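Reading time: 2 min

The handover sheet for the Plinlow house listed the contents of the kitchen by shelf. Shelf 4 was bowls. The sheet gave a pattern for each one, a rim condition, and a column headed "rack position," which the estate office at Stirkgate had left blank.

I had the job for two days in December. The procedure was wash, rack, dry, wrap, label. Wrapping took the least time. The rack took the most, as the dividers were wavy wire and a deep bowl would lean on its neighbor unless it was set with the foot toward the rail.

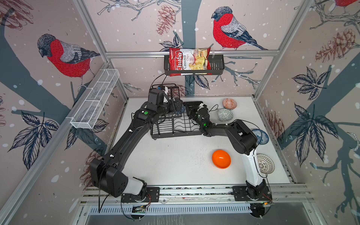

The voice on the phone from Bremthorpe wanted to know why the patterned ones could not simply be stacked. They had been stacked for years in that house, it said, and the old woman never owned a rack until the end.

I said the sheet specified a rack. There was a pause on the line, and then a question about the plain orange one, whether it was chipped.

I checked the rim with a thumbnail, all the way round, twice. No chip. I reported this.

She ate from it every night, the voice said. Soup, mostly. Put it in last, so it comes out first.

The sheet had no column for order. I wrote it in the margin, initialed it, and entered the carton number, 1,053. Then I ran the tap until it was warm enough and started on the next shelf, which was lids.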